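Handling Thin Objects: Notes for Session 4
Fault case - the card-turning task
12 shares | 3 comments

Read these notes before the lab. The case comes from the Ludmont cell, where a two-finger arm was taught to pick a playing card off a table and stand it on its edge. The teaching data came from people doing the same job by hand.

The arm ran without trouble in January. After that the drop rate climbed, and on one shift the arm closed on nothing, reported a good grip and carried on with the rest of the cycle. The fingertips then pressed into the tabletop until the force limit stopped them. No one was hurt. One fingertip pad was torn and the wrist had to be calibrated again.

First points to note:

- The grip check looked only at finger position. A card is so thin that closed on a card and closed on nothing gave almost the same reading.
- The force limit had been raised to 90 newtons during set-up and never put back.
- The pads had done 3000 cycles. The maker's sheet, which was in the drawer, said to change them at 700.

By hand, the job is a pinch at the upper edge, with the lower edge of the card left resting on the table. The table takes part of the load and the fingers only need to steady and tilt. 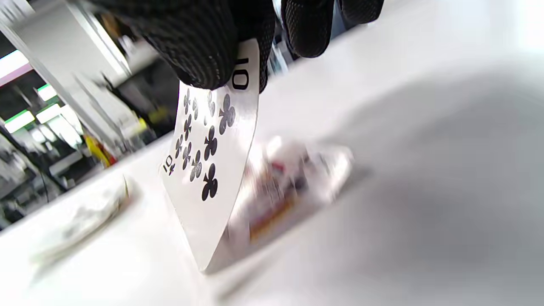
Dirceu Cavalcanti objected that the worn pads were being given too much of the blame. In his view new pads would only have hidden the fault for a few more weeks, as the controller still had no way of telling a card from empty air.

His point stands, and the repair followed it. The pads were changed, but the main change was a second check: after closing, the arm lifts by 2 mm and the camera must confirm that the card has moved. If it has not, the arm opens, backs off and stops for the operator. The force limit was lowered and locked.

For the lab, work in pairs. Write down what the controller knew at each step of the failed cycle, and what it took for granted. Keep hands outside the marked area while the arm is powered - this includes picking up dropped cards. Press the stop button first, then reach in.

Bring your sheet to the next session.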